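Home | News | Business | Opinion | Contact

Filed under: Work & Industry

Tote robot at Bernurstead warehouse failed to stop, operator admits
6th November | By Yamuna Annamalai

A picking robot at the Whitlock warehouse in Bernurstead kept moving for four seconds after a worker hit the stop button, the operator has confirmed. The worker was unhurt. Vukik, which supplied the arm, blames a "timing issue" and says an update has fixed it.

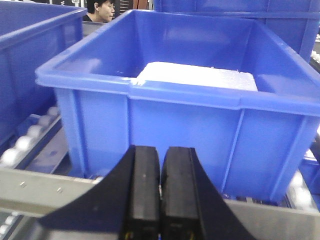 That would be easier to believe if Vukik hadn't said much the same in January, when the same line was down for 53 minutes. The company now points to 347 clean test stops. It would not say who ran them, or whether any were done at full speed.

"They tested their own fix and gave themselves a pass," said Gopinath Fernandes, a shift lead on the line. He wants an outside inspection. Whitlock says it is "considering all options." The line is already running again.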